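30 September 2026, workshop notes, Gorkico rehearsal room

Long evening with Marijke's old parlor guitar, the one she writes all her songs on and wants back before the Sendorville shows. The buzz on the low E was still there after last night's truss rod tweak, so I gave it another quarter turn and let it sit while I made coffee (and then a second coffee, and a chat with Bram about set lists that went on far too long!). Better now, but the 4th fret is high and I'll have to level it.

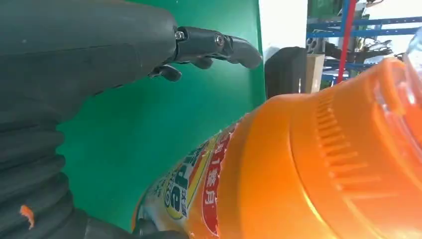 The pickup is the other headache. Siebe swears the hum comes from the jack, and he may be right — I resoldered the ground and it dropped a good deal, though it comes back when the volume is past halfway. Ward has a spare 1000 ohm resistor somewhere if we want to try his idea, which I don't fully follow, bless him.

Marijke sang two of the new ones through it anyway and they sounded lovely, hum and all. Koen, if you read this before I'm in, please leave the strings slack and don't touch the saddle, the glue needs the night.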